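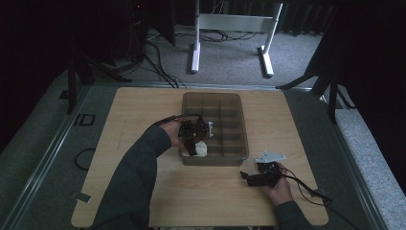 Why do small repair shops turn away so much work? Most of the time the part costs more to find than the job will pay for, and the customer won't cover the hours spent looking.

Narendra Jaiswal has been fixing household appliances in Darnwood for most of his working life. He charges a flat fee to look at a machine, and he says the fee has stopped making sense. A mixer comes in with a cracked gear. The gear is cheap. Getting one means calling three suppliers, two of whom no longer answer the phone, and waiting for a package that may hold the wrong size.

"I can fix it in ten minutes if I have the thing in my hand," Jaiswal said. "I don't have the thing in my hand."

His shelves hold 700 parts, sorted by maker and then by age. Many came from machines that customers left behind. A good share of them fit models sold by Estberg, a mid-priced brand that stopped making kitchen goods years ago and left a lot of working mixers without support. Jaiswal keeps a paper list of what he has, and other shops in the county call him to ask about it. He sells to them at cost.

That kind of trading used to be informal. In January, Gráinne Ó Ceallaigh, who repairs sewing machines two towns over, started putting the lists online under the name Rokia. A shop types in what it needs and sees who has one. There is no payment system. Shops settle up among themselves, often by swapping.

Ó Ceallaigh expected the sewing machine people to use it and the rest to ignore it. Vacuum repairers signed up first. They had the worst shortages, she said, and the biggest piles of old stock – belts and brush rollers mostly, a lot of it still boxed.
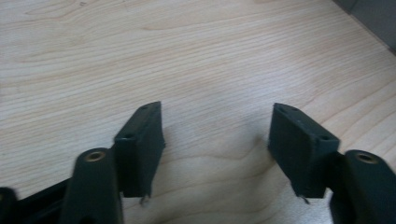 The harder problem is price. A new toaster at a discount store can cost less than the labor to open an old one, and the owner of the old one usually knows it. Santosh Vishwakarma closed his shop last year after his landlord raised the rent by $500 a month. He now works from his garage and takes only coffee machines and sewing machines, where people will still pay for a repair.

"Toasters I just tell them how to clean it," he said. "If it needs more than that I say sorry."

Mesfin Moges, who rents the storefront next to Jaiswal's and mends lamps and radios, thinks shops have also been slow to raise their rates. He raised his in the spring and lost a few regulars. The others grumbled and paid. He would like to see shops post their rates on the door, the way garages do, so that customers know what an hour costs before they carry something heavy in from the car.

Jaiswal has not changed his fee yet. He has a juicer from Agarwal on his bench that has been waiting on a switch since before the holidays. A shop on the Rokia list has one that might fit, with the terminals on the opposite side. He plans to drive over and look at it on Saturday.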